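Listier Help > Classroom and Games > Foam and Soft Goods

Large foam dice land unevenly after storage. Fixable or replace?

Asked in October. Viewed 2882 times. 3 answers.

I maintain a set of oversized foam dice used for arithmetic drills and floor games. They are the soft kind with rounded edges and black pips, sold by Halard in mixed colors. They spent the summer in a storage bin under a stack of game boards. Since coming out of the bin, several of them no longer sit square. One edge is visibly compressed, and the faces next to it bulge slightly.

I suspected that the rolls had become biased, so I rolled the worst die (orange) 200 times on a low-pile rug and wrote down each result. The 6 came up 51 times. An even distribution would give about 33. I have not repeated the test with the others.
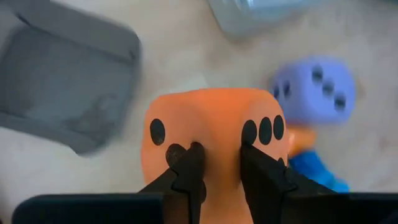
The foam is not torn and the pips are still dark and firmly attached. The material is uncoated as far as I can tell. I have no label or care sheet, and the seller's listing only says "soft foam, indoor use."

What I need to know:

Can compression set in this type of foam be reversed, and with what method?
Is heat safe for the pips?
Is there a storage method that avoids the problem next year?

I would prefer to keep the set together. Replacement dice from Halard are only sold by the full set, and the current ones come in a slightly different size.

Answer 1 (accepted)

It depends on whether the foam is open cell or closed cell, so determine that first. Put a single drop of water on a face where it won't matter. If the drop soaks in within a minute, it is open cell. If it beads and stays, it is closed cell or has a skin.

Open cell: recovery is usually good. Take the dice out of the bin and leave them apart from each other, with the compressed edge facing up, for three days at room temperature. If there is still a flat spot, hold a garment steamer 8 inches from the foam and pass it over the compressed edge for 10 seconds. Do not touch the foam with the steamer head. Turn the die and let it cool completely before handling it. Repeat no more than three times. Knead the edge lightly between passes, with the flat of the hand, no fingertips.

Closed cell: recovery is slow and often partial. Steam does very little. Leave the die in a warm room for two weeks and measure it. Whatever it has recovered by then is close to all you will get.

Pips: find out if they are printed or glued in. Printed pips tolerate light steam. Glued pips may lift at the rim, so test one pip on the worst die before treating the rest. If one lifts, a thin bead of foam-safe contact adhesive will put it back. Do not use a solvent glue. It dissolves many foams and leaves a pit.

To check the result, measure all three axes with a caliper or two books and a ruler. I accept a difference of 2 mm on a die this size. More than that and I would keep it for games where the result doesn't matter much.

Storage: single layer, nothing on top. A mesh bag hung on a hook also works, provided it isn't packed tight. Keep it away from a sunny window. Orange and blue both fade, and sunlight makes the surface crumbly after a couple of years.

Comment: Water drop soaked in, so open cell. Three days plus two steam passes. The orange one now measures within 1 mm on two axes and 3 mm on the third. Have not redone the roll test.

Answer 2

Your roll count is suggestive but the surface matters too. A soft die on a rug stops early and tends to stay on whichever face it first settles on, and a weak throw makes this worse. Roll on a hard table or bare floor and throw it against a backstop. I use an upturned tray. Then repeat the test with the same number of rolls before deciding the die is bad.

We had Bepari dice with the same flattened edge and most of the bias went away on a hard surface. Some of it remained.

Answer 3

just buy the Erkeck ones, they're rubber. heavier though and loud on a wood floor. had ours for years in the bottom of a toy box and they're still square

Comment: Not suitable for throwing indoors with small children, in my opinion. Otherwise agree that they hold their shape.

Related questions

Removing marker from uncoated foam blocks
Foam floor tiles curling at the corners
Replacing a missing pip on a large die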